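Rukamton Says Its Steel Bowls Will Outlast Your Kitchen. The Evidence Is Thin.

March 16, 2021

By Alcides Holanda

Housewares maker Rukamton has started selling a line of stainless steel mixing bowls that it says will stay bright, round and free of dents through 3,000 washes, a promise printed in large type on the box and in much smaller type on the warranty card.

The line is called Nerkness and comes in three sizes. The company made 4,000 sets for the first run and says 619 of them were spoken for before the bowls reached stores. It would not say how many of those orders came from shoppers and how many from the kitchen chain Flalard, which stocks the line and has given it the front table in its shops.

A set costs $50. Plain steel bowls of similar size can be had for a good deal less, and most households already own one or two. Rukamton's case for paying more rests on the rim and the finish. The edge of each bowl is rolled over on itself, which the company says keeps it from bending when the bowl is knocked against a faucet or dropped in the sink. The inside is brushed and the outside is polished.

Rolled rims are hardly new. Plenty of cheap bowls have them, and a fair number of those have sat in cupboards for decades without anyone calling them a breakthrough. Asked what sets the Nerkness rim apart, a company spokesman said it was "formed to a tighter standard" but declined to give the standard or the thickness of the steel.

The finish is easier to judge, at least on a bowl with no miles on it. Light plays across the inside in a way that can make the metal look closer to copper than to gray, and it is easy to see why a shop would want it near the front door.

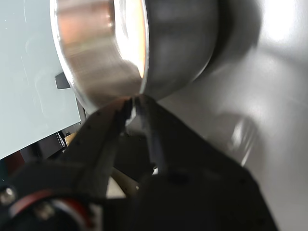 A stainless steel mixing bowl held by its rolled rim. The inside picks up pink and orange reflections, while the outer wall stays gray.

Whether it will look that way after a winter of cake batter is another matter. Brushed steel hides fine scratches fairly well, but polished steel shows them, and it shows fingerprints too. The care leaflet that comes in the box asks owners to wash the bowls by hand with a soft cloth, dry them at once and avoid stacking them wet. It also warns against metal whisks and electric beaters "used with force."

That last line will puzzle anyone who bought a mixing bowl to mix things in.

It also sits oddly with the number on the front of the box. Rukamton says the 3,000 washes were carried out in a dishwasher, on a short cycle, with the bowls empty. The leaflet says the dishwasher "may affect appearance over time." The spokesman said the two statements did not conflict, as the first was about shape and the second about shine. The box makes no such distinction - it says the bowls will stay "as bright as day one."

Eglė Lukoševičius, who taught home cooking classes for many years and now repairs and resells used kitchenware, looked over a set at the request of this reporter. She said the bowls were decent and the weight felt right in the hand, but she saw little in them to explain the price.

"It's a bowl," she said. "It's a nice bowl. I've got one on my shelf with a dent in it the size of a plum and it still makes bread."

Lukoševičius said people who bring her old steel bowls seldom complain of wear. More often they want to be rid of a size they never used, or a lid has gone missing. The Nerkness bowls come without lids. The company says lids are planned and has not given a date or a price.

She was kinder about the shape. The sides curve in a smooth sweep from rim to base, with no hard corner at the bottom for flour to collect in, and she said that made them easy to scrape out with a spatula. The largest bowl was a little shallow for her taste. Dough would want to climb out of it, she said, and anyone with a hand mixer should expect to wipe down the counter.

The warranty is where buyers may want to slow down. It covers "loss of form under normal household use" and runs as long as the first owner keeps the receipt. Dents are left out. So are scratches, spots, discoloration and damage from contact with "hard kitchen surfaces." Asked what kind of loss of form would be covered once dents had been set aside, the spokesman said each claim would be looked at on its own merits.

No claims have been paid so far, he said. The bowls have been on sale since January.

Rukamton is not the only company trying to turn a plain kitchen item into something to be shown off. Jankauskaitė, a smaller maker that sells mostly online, put out a steel colander last year with much the same pitch and later dropped the word "lifetime" from its ads. It did not give a reason and did not reply to questions for this article.

Flalard said early sales of the Nerkness line were "very encouraging" but would not share figures. Its stores will take the bowls back within 30 days if they are unused and still in the box. A shopper who makes one batch of pancakes and finds the bowl wanting will have to deal with Rukamton.

The company says it stands by the wash test and plans to put a summary on its website this spring. It has not said whether the summary will include photographs of the bowls at the end of the test, or how many bowls were tested. The spokesman said he believed it was "more than one."

Lukoševičius returned the set after a morning with it. She said that if someone gave it to her as a present, she would use it and be glad of it, starting with the middle size. She would not buy it. For people who need a mixing bowl this month, she suggested looking at secondhand shops first and checking that the bowl sits flat on the counter without rocking.

The Nerkness set is in Flalard stores now. The bowls are not sold separately.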